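Call for Participants: Home Box-Packing Sessions (Small Items)

Prirnadard is recruiting adults for Pradico, a study of how people put small personal items into a box at home and take them out again. Applications close September 18, 2026.

What the work involves

Each session takes place in a bedroom, on a made or unmade bed. You place keepsakes, gift boxes and small soft toys in an open cardboard box, then remove them and set them down on the sheet. Flat and rectangular items usually go against a side wall, with floor space left for the rest. 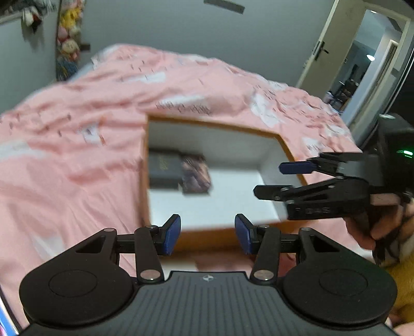 Sessions last 20 minutes and are repeated with the same items in a different order. Participants choose their own packing order unless the session sheet gives one. Speed is not scored. An item that falls over is left as it lies until its turn comes.

Item requirements

Items must fit in the box with room to spare. A suitable set mixes hard and soft things – small gift boxes, plush toys, a crocheted charm, a leather key holder. Glass, liquids, batteries and anything sharp are excluded. Patterned bedding is accepted. The box must have no lid and must stand flat without support.
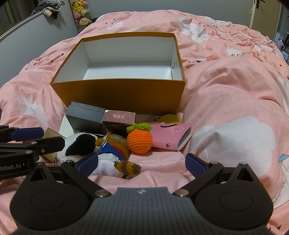
Typical item set on the sheet in front of the open box.

Who can apply

– Adults with full use of both hands
– Access to a bed with clear space on at least one side
– Daylight or a ceiling light that covers the whole bed
– No packing or warehouse experience needed

Pets and other people must be out of the room during a session. Participants in the April round at the Bangera site may apply again but must bring a new item set.

Payment and schedule

The round totals 3,000 sessions, of which 1,029 are already assigned. Each participant may book up to 20. Payment is per completed session and is made at the end of the month. A session stopped early by the participant is not paid – it can be rebooked once.

How to apply

Apply through the Hisow sign-up page under the heading Pradico. State your town, the size of your bed and the hours you are free on weekdays. List the items you plan to use, with the longest side of each. Applicants receive a reply by email with a session sheet and a consent form, both to be returned before the first booking.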